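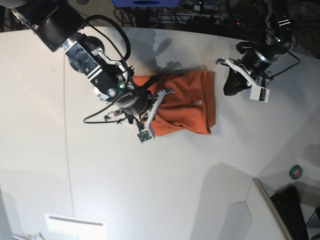 Monwood Laundry and Linen Room
Quarterly safety inspection, ground floor
Date of inspection: 5/23/22
Form 456

Folding and sorting area

1. Floor clear of trailing leads and dropped linen. Pass.
2. Walkway between tables at least 80 cm wide. Pass.
3. Table tops free of splinters, chips and sharp corners. Pass. Edge strip on the table nearest the door is lifting at one end. Glue before next inspection.
4. Lighting even across work surfaces. Fail. One tube flickering, reported to site office.

Washers and dryers

5. Door locks hold until drum stops. Pass on all machines.
6. Emergency stop buttons tested. Pass. Button on the Rustad dryer is stiff and needs a firm push. Monitor.
7. Lint screens cleaned and signed for each shift. Fail. Two signatures missing from the sheet. Screens themselves were clean.
8. Exhaust duct joints sealed. Pass. Tape renewed in December, no gaps found.
9. Hoses and couplings free of leaks. Action needed. Slow drip at the cold inlet of washer 6. Tray placed under it, coupling to be replaced.

Chemicals

10. Containers labelled and closed. Pass.
11. Safety data sheets present for all products. Fail. Sheet for Fludeo softener is the old issue. Print current one and remove the old copy from the folder.
12. Eye wash bottles in date. Pass.
13. Dosing pump guard fitted. Pass. One screw replaced during the visit.

Fire and exits

14. Extinguishers in place, pin and seal intact. Pass.
15. Rear exit opens fully from inside. Pass with comment. Tida roll cages were parked within the marked zone and had to be moved. Repaint the floor lines, which are worn.
16. Alarm call point tested. Pass. Sounder heard in all rooms, weak in the boiler cupboard with dryers running.

Outstanding items

Items 4, 7, 9 and 11 to be closed within 28 days. Item 9 takes priority. Items 3, 6 and 15 to be checked again at the next quarterly visit. Keep the signed copy in the linen room folder and send a second copy to the site office.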